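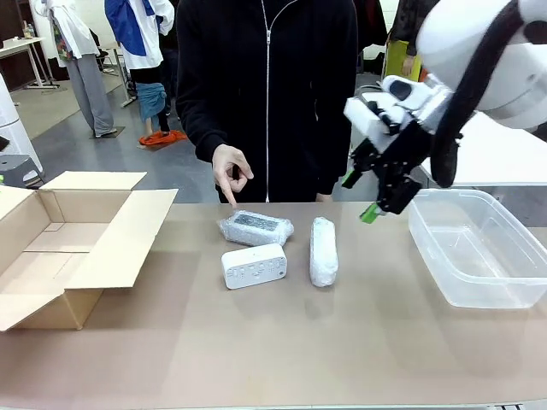
I've been writing planners for packing tasks for five years now, and I have a grumpy opinion to share: we spend too much time on the planner and far too little on the tool that lets us look at what it did. Shiuli Mollah, who sits across from me, thinks I'm overdoing it. She may be right, but she also writes the controller, and controllers come with nice plots.

When a pick goes wrong at our place, I get a log with 200 lines of joint angles and one line that says "failed." Great, thanks! In July I lost a whole afternoon to one of those. The cause was a stale transform – a single number, 14 millimeters off – and any decent viewer would have shown it to me before my coffee got cold.

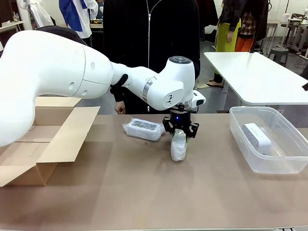 What I'd build first

Talpur, our replay tool, started as a weekend hack of mine, and it's still ugly. But it puts the camera views, the plan and the gripper width on one timeline, and you can drag back and forth until something looks odd. I'd take that over a smarter grasp score any day (and I like grasp scores, I've written 5 of them).

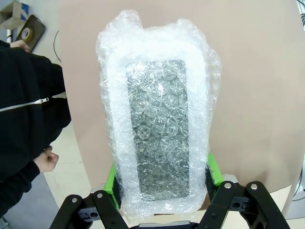
My other gripe is with confidence values. Our perception code hands the planner one number per object and the planner just believes it. Bubble wrap is where I'd like it to be a lot more modest, with all those little round highlights sitting on top of the dark panel and the milky layers around it. Which edge is the edge? I'd want the software to say "somewhere in this band" and let the planner pick a grip that's fine anywhere in it. Begoñe Nieto tried that in a branch last year, and it never got merged – the demo was coming up and we all wanted the simple version. I still think about that branch, and I'm going to ask her to dig it out.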